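Chapter 4
Clearing the Table: Household Work as a Problem in Manipulation

Learning aims

By the end of this chapter you should be able to:
state why a task that a child can do may still be out of reach of a machine;
separate the parts of a tidying task that can be planned in advance from those that cannot;
read a success rate with due care;
work through the grasp selection method in Section 4.3.

4.1 The state of the question

Chapter 3 dealt with the shop floor, where parts arrive in a known order and a fixture holds each one in a known place. Under those conditions a simple two-finger gripper can run for months with little attention. The Belholm packing cell, used as our case study there, handles 47 kinds of carton, and every one of them is a box with flat sides.

The home offers no fixtures. Objects are put down where there happens to be room, at any angle, and often on top of one another. Few have flat sides. Many are seen once and then thrown away, so that a stored model of each is of little use. The question for this chapter is whether present machines can do chores under these conditions. The short answer is that they can do parts of some chores, slowly, with a person near by.

We take the clearing of a table as our working task. It has three stages: find an object, take hold of it, and put it where it belongs. The second stage has had most of the research effort, and it is where we begin.
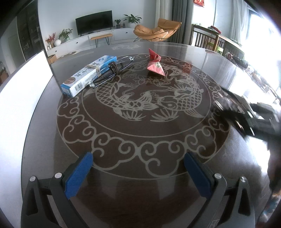
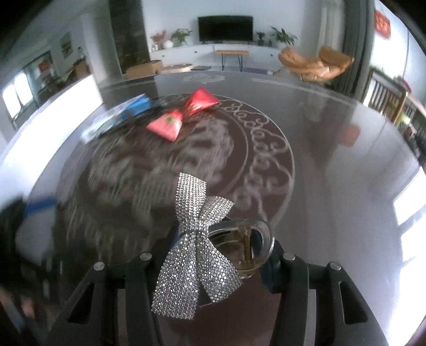
Gripper fingers at a round table with an etched design: open in the first view, closed on a rhinestone bow in the second.

Three sources of difficulty recur in the rest of the chapter.

Surface. Polished and glass-topped furniture reflects windows and lamps. A depth sensor that works by projected light may return no reading there, or a reading for the reflected object. Etched or printed patterns add edges that belong to nothing that can be picked up. Section 4.2 treats the separation of object from background.

Shape. A pair of spectacles has thin arms and a large empty middle. The centre of its outline is a poor place to grasp, and a gripper sent there may close on air. A bow is narrow at the waist and wide at the ends, and the width at which the fingers should stop depends on where they meet it.

Contact between objects. When one item lies across another, moving the first will often move the second. The order of removal then matters – a point taken up in Section 4.4.

Trials by Hoshino and Lazăr at the Vudumska laboratory show how these add up. In 282 attempts on mixed small household items, the gripper failed to lift the item in 30. That may sound acceptable. A table holding 19 such items would, at the same rate, see roughly two failures each time it was cleared, and a dropped item may land on the floor, outside the reach of the arm.

Before going on, the reader should revise friction cones (Section 2.5) and the definition of force closure (Section 2.6). Both are used without further comment in what follows.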